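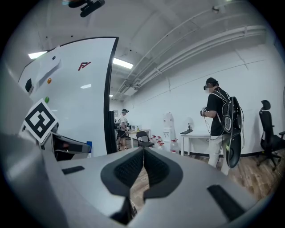 Teaching by Showing: Hand-Held and Headset Demonstrations
Final report, Davotano project, Casley Robotics Lab

1. Where we started

When our group took on the Davotano project in March, we had a rather cheerful idea of how it would go. We would show a robot arm a small task, it would watch us, and by the end of term it would do the task by itself while we stood back with a cup of tea. Most of what follows is about the middle part of that sentence, the showing, which took up far more of our time than any of us had planned for (and which we ended up enjoying the most).

The task itself was a modest one: pick up a small item from a table, carry it across and put it down in a tray. We wanted to compare 2 ways of demonstrating it. In the first, a person holds the gripper in their own hand and simply does the job, with a camera mounted on the tool recording what the fingertips are up to. In the second, a person wears a VR headset and guides the arm from a few steps away with a controller.

2. The hand-held gripper

The hand-held tool is grey and fairly chunky, with two black fingertip pads that have a mesh-like texture. The pads meet in a narrow V, and the camera looks out over them into the room, so a recording takes in a good deal besides the task: the floor, the ceiling lights, other people getting on with their own work in their headsets. We worried about this at first and spent a whole afternoon moving furniture, then decided to leave the room as it was and let the training cope with it.

For keeping track of where the tool was, we relied on square black-and-white markers with a thick black border. Our early recordings suffered because we turned the gripper away from the marker too quickly at the start. Once we had got into the habit of facing it for a slow breath before moving off, far fewer recordings had to be thrown away.

3. The headset

Remote control was harder on the person and easier on the files. Every movement of the arm was logged directly, so there was no guessing afterwards about where it had been. On the other hand, the small lag made all of us timid. We crept towards the item, stopped, crept a bit more, and the arm later learned to creep as well, hesitations and all! After a long session our necks and shoulders let us know about it, and we settled into swapping over well before anybody felt tired.

4. What we collected

We kept 1,166 demonstrations in all. Of these, 739 were made with the hand-held gripper and the rest by remote control. We stored them using Sevar, the lab's own logging program, which was a great help once we had agreed on how to name things. We should have agreed on that in the first week.

For the final test the arm made about 80 attempts with each version of the training. The version trained on hand-held demonstrations moved more smoothly and was noticeably quicker, but it sometimes closed its fingers a little early. The remote control version was slow and careful and rarely dropped anything.

5. If we did it again

We would start with the hand-held tool to gather plenty of varied examples, and then add a smaller set by headset for the last bit of the grasp, where the care seemed to matter. We would also write down who made each demonstration, as our styles were plainly different and we had no way of sorting them out later.

Our thanks go to the Mancuso workshop for lending us tables and for putting up with our cables.

Handed in 8/15/24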